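Cookie Swap Returns to the Westlow Library

Well, friends, December has come back faster than any of us would like, and that means the cookie swap is on again. We'll be in the downstairs reading room on Friday, doors at 6:30, and Araba Nartey has promised her ginger snaps after what she calls a very long year of people asking.
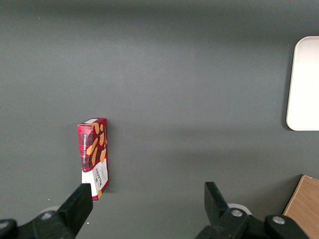
Do I have to bake to take part?
Store-bought is just as welcome as homemade, and a good half of us will be arriving with a package under one arm and flour on nothing at all.

If you are baking, please bring a little card with the ingredients, nuts especially. Elikem Dogbe is making labels and would love a note from you by lunchtime so he can print them all in one go. Last year's swap brought in 515 dollars for the children's shelves — mostly in ones and quarters, bless you — and Augustina Appiah spent every bit of it on picture books.

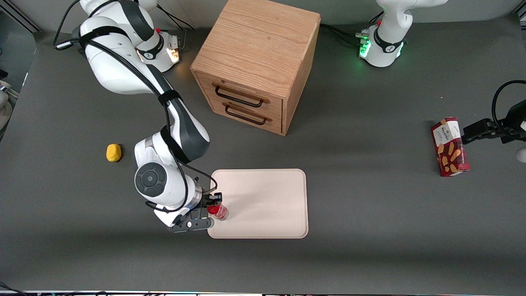

Issue 140, page 3

Parking on Hutsuliak Street is free after six, though the lower end fills up early, so do carpool if you can (and do remember where you left the car, Beatrice!). Tea and cider will be set out by the big windows. Bring a tin or a lidded box to carry your cookies home, and if you have a spare, bring that too.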